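Sorneo hose connector set-up guide, section 2: fitting the threaded connector
Posted 2019-04-12 by Jessie Jardine
281 shares | 2 comments

Section 1 was unpacking. If you skipped it go back, there's a bag of seals in the lid of the box and people throw it out.

You need: the connector, one flat seal, the hose, a soft cloth, a white or pale table to work on. Pale matters. The seal is dark and small and rolls.

1. Clear the table. Wipe it down, let it dry.

2. Take the connector out of its bag. Look at the threads before anything else. Run a fingernail along the grooves. Any burr or flat spot, stop, send it back to Heffernan with the order slip.

3. Stand it upright, threaded ring at the bottom, narrow end up. Everything from here on assumes that way up.
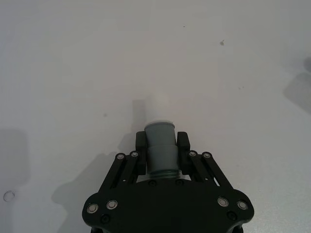 4. Hold it by the wide middle band only. Two sides, even pressure. Squeeze the narrow end and you can push the rim out of round, then the hose won't seat and you'll blame the seal.

NOTE: Plastic on plastic. No wrench, no pliers. Hand tight is the spec for the Sorneo.

5. Lift the connector, turn it over, drop the seal in. Flat side towards you. Press round the edge with a fingertip till it sits level.

6. Offer the ring up to the tank outlet. Turn it BACKWARD first, slowly, until you feel a small drop. Thats the start of the thread. Now go forward. Should spin freely for the first turn. If it binds, back off and start over.

CAUTION: Do not force a binding thread. A crossed thread leaks for good and the outlet is not sold separately.

7. Tighten until it stops, then a quarter turn. No more.

8. Push the hose over the narrow end, past the lighter rim, until it meets the wide band. Stiff hose? Dip the last bit in warm water, wipe, try again. No grease, no dish soap, it creeps off later.

9. Open the tap a little. Wait 2 minutes. Dry cloth round the joint. Cloth still dry, open it the rest of the way.

Putting spares away: stand them on the threaded end, not on their sides. On their sides they roll off the shelf and chip. Keep the caps seperate from the connectors, they look alike in a drawer. We sort almost 600 at the Sindenitz store and mixed bins are the main reason for wrong parts going out.
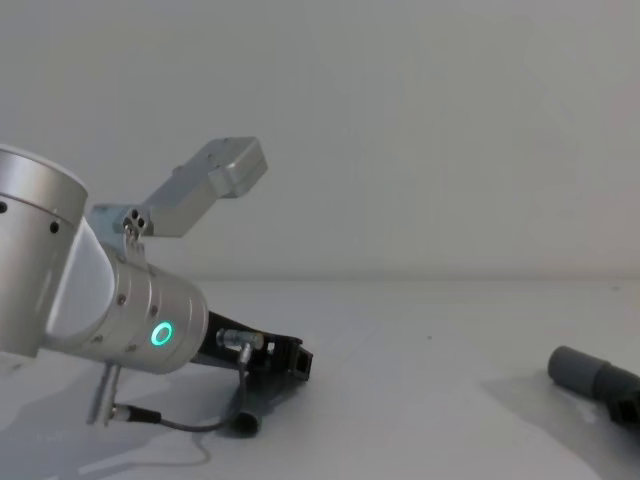 Pentti Lahtinen wrote in to say the quarter turn in step 7 was too much on his older Skalterer tank, and he'd go by feel and stop as soon as the seal bites. Fair enough for the Skalterer, the outlet is softer. On the Sorneo stick to the quarter turn.

Seals get replaced every June, whether they drip or not. Section 3 is the wall bracket.

We use cookies to remember your settings. Accept / Manage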